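Keeping small parts together on the bench

Most lost screws go missing in the first few minutes of a repair, when everything is coming off and nothing has a home yet. Clear the bench before you start and put an old towel under the job. A towel stops things rolling and is kinder to painted covers.

Use trays with a lip
Shallow plastic trays from the two-dollar shop are fine. Choose a bright colour, as grey and black hide small fasteners. Keep one tray per stage of the job and lay parts out in the order they came off. Circuit boards get a tray away from the screws, and leads go in another so they don't snag.
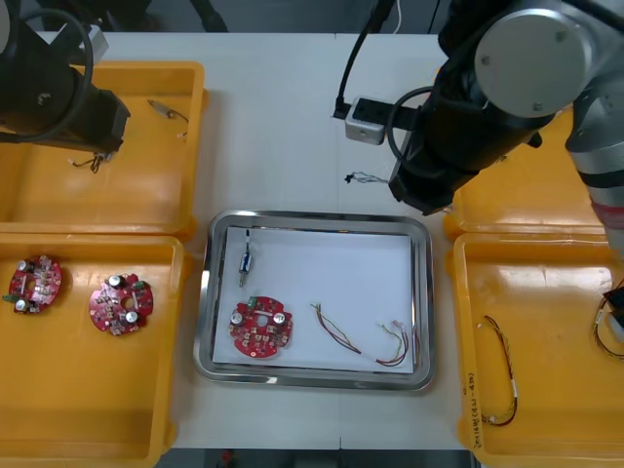
Label as you go
Masking tape and a pencil will do. Write where the part came from - "back cover, left" is more use than "screws". If you stop for the night, cover the trays with cling wrap.

Bag anything that has to wait
If you're ordering a spare, assume it will be slow. I waited 90 days for a pump seal last winter and would never have remembered which washer went where. Zip bags in a labelled ice cream tub kept it all sorted.

Cleaning up
Run a magnet in a sandwich bag over the floor before you sweep. Turn the bag inside out to drop what it collects. Brass and aluminium won't stick, so check the dustpan for those by hand.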